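The Odwood Run

I was fourteen pounds short the night I went to work for the Plillo lot, and I'd like that remembered, seeing as the papers made out I was born crooked. Fourteen pounds! That was what stood between me and the rent, and the chap at the bar of the Hotelent said he knew someone who needed a driver, and did I have a clean licence. I did, as it happens. Cleanest thing about me.

The Hotelent wasn't much of a hotel. It had been one in 1908, you could see the date over the door, but by my day the upstairs rooms were all let out to people who didn't give surnames and the restaurant only did toast. The old man sat at the back near the radiator. I never heard anyone call him anything but sir. He had a cardigan with leather buttons and he asked me whether I was ever sick on boats, and I said no, and he said good, not that there was a boat, he just liked to know. Then he went back to his crossword and I was hired.

My job was the Odwood run. Out of town at four in the morning, up past the reservoir, into the yard at Odwood, wait half an hour with the engine off, drive home. I wasn't to get out and I wasn't to look in the mirror. Well, you try not looking in a mirror for thirty minutes! I looked, of course I looked, and what I saw was two men in overalls loading crates marked Stevens into the back of my van, very carefully, the way you'd put a baby to bed.

Stevens was the auction house on the hill. Everybody knew Stevens. My gran had once sold them a clock and never stopped talking about the price.
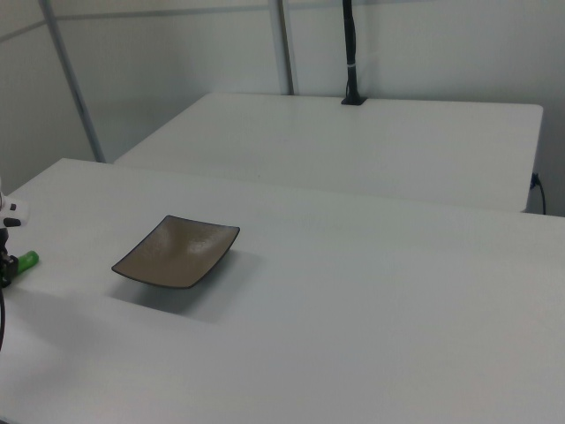
Square dish, brown with a dark rim.

I did that run all through the spring and into July and I got quite fond of it, if I'm truthful. There's a stretch after the reservoir where the sun comes up behind you and the whole road goes pink. I used to take a flask and an egg sandwich. I had a rule that I didn't eat the sandwich until I was through the gates, and I never broke it once, and I think that's why I noticed the other car. I'd got the wrapper half off and there it was behind the hay barn, small and grey, with its windows steamed up.

Steamed windows mean somebody's been breathing in there a good long while.

I told the old man. I went straight in, didn't even take my coat off, and he put down his pencil and asked me what colour the car was. I said grey. He asked whether I'd told anybody else and I said no, and he thought about that for so long that my toast came and went cold. Then he took an envelope out of his cardigan and pushed it across. A hundred and five pounds, in fives. I've no idea why a hundred and five.

"Have a week at the seaside," he said.

I took it (you would have as well) and I was on the train by dinnertime, with a window seat and a magazine I couldn't concentrate on. I got a room over a chip shop. I walked up and down the front in the drizzle and bought a stick of rock for my sister's boy and kept seeing small grey cars, which is a daft thing to be frightened of when every third car in the country is small and grey.

On the fourth morning the landlady knocked and said there was a gentleman downstairs for me, ever so polite, and he'd asked if he might have some toast while he waited.

I looked out of the window first. The van was parked across the road, my van, with somebody else in the driving seat. He was eating an egg sandwich.

I put my shoes on and went down.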